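Can a machine run my errands yet?

September 2023

My sister-in-law Audrey-Anne Bergeron has a robot vacuum that eats socks, and every time I visit she asks me when there'll be one that goes to the store for her. I write about this stuff for fun, so apparently I should know! I told her I'd look into it, and I ended up spending 11 evenings watching test walks inside Bemlow, a simulated downtown where people try out software for sidewalk delivery machines before anything with wheels meets a real curb.

The chore is simple to say. Leave the corner, get across the street, go down the block, drop off a bag. My nephew could do it at nine (with bribes). For software it's a pile of little chores stacked on top of each other, and the first one is just figuring out where the sidewalk stops. Stone paving, then asphalt, then a plaza on the other side in the same pale stone - easy for us, less easy if all you have is pixels. 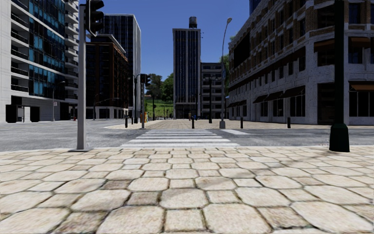
Crossing the street

I figured crossing would be all about cars. Damilola Iyamu, who builds routes for a living and puts up with my emails, set me straight. Even on an empty street the thing has to stay lined up with the stripes, and when the crossing runs off at an angle a lot of programs drift. One that I watched, called Gravden, wandered off the paint on 19 of its 54 tries. The others went fine, and a couple were really smooth. 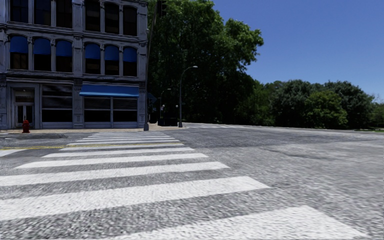 The long diagonal crossing, with no traffic to worry about.

I'd still rather it got lost in there than on my street.

Down the block

Sidewalks turned out to be the part I enjoyed most, probably because they're full of the junk I walk around every day without thinking. Lamp posts, parking kiosks, newspaper boxes (remember those?). And then people, who move. A good sidewalk robot has to leave them room without freezing up every time somebody strolls by.
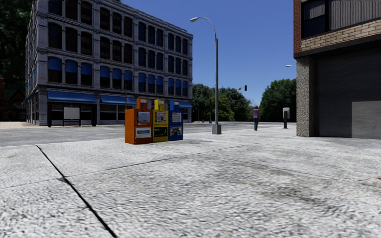

Newspaper boxes by the curb and a walker in pink farther along.

Back in April I asked Damilola if cracks in the pavement matter. Some, she said. A dark seam can look like a step down to a nervous program, so it stops and thinks it over, and meanwhile your soup is getting cold. Shadows can do it too, and so can stains.

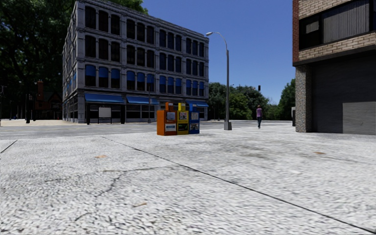

So what do I tell Audrey-Anne? The walking part is closer than I expected, at least on a clear day with a curb that behaves. The errand part, I don't see it yet. Picking out decent tomatoes, getting up her porch stairs, ringing the bell and waiting while she hunts for her slippers - none of that was in any test I watched. Damilola says stairs are on her list, somewhere below rain.

I'm going to try to get a look at the rain tests next, and if anybody reading has used a delivery robot on a real sidewalk, leave me a comment, I'd love to hear how it handled the curbs. Audrey-Anne is still buying her own groceries, and the vacuum got another sock.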